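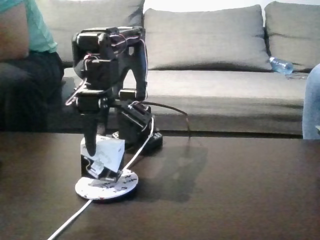 Mesa de centro castanho-escura: óleo ou verniz?

Iltard escreveu:
Boa tarde. Tenho na sala uma mesa de centro castanho-escura que está a pedir manutenção. O tampo perdeu brilho no meio e tem 2 marcas claras de chávenas. Não sei que acabamento traz, foi comprada em segunda mão. Estava a pensar lixar tudo e dar verniz acetinado. Alguém fez isto há pouco tempo?

Goldale escreveu:
Antes de lixar, confirma se é maciça ou folheada. Se for folheada, com grão 80 passas para o outro lado num instante. Eu começava por álcool num canto escondido. Se amolecer, é goma-laca.

Lionel Maillard escreveu:
Verniz numa mesa de uso diário, não aconselho. Risca e depois tens de refazer o tampo inteiro. Óleo duro, duas demãos finas, e retocas só onde for preciso.

Hervieu escreveu:
Discordo do Lionel. O óleo em madeira escura mancha com qualquer copo pousado. Tenho uma envernizada há 8 anos e só leva pano húmido.

Lionel Maillard escreveu:
Depende do óleo e do tempo de cura. Se usarem a mesa no dia seguinte, claro que mancha.

Iltard escreveu:
Fiz o teste do álcool por baixo e não amoleceu. Na aresta vê-se uma linha, por isso deve ser folheada.

Goldale escreveu:
Então nada de máquina. Lixa 200 à mão, no sentido do veio, só para tirar o brilho. As marcas claras às vezes saem com ferro morno e um pano de algodão por cima.

Iltard escreveu:
Uma saiu com o ferro, a outra ficou mais ténue. Vou para o verniz.

Hervieu escreveu:
Boa escolha. Demãos finas e deixa secar bem entre elas.

2,825 visualizações | 8 partilhas

Tópicos relacionados
Tirar riscos de um aparador lacado
Cera em móveis antigos, sim ou não
Pés de feltro que não descolam

Contacto | Regras do fórum | Voltar ao topo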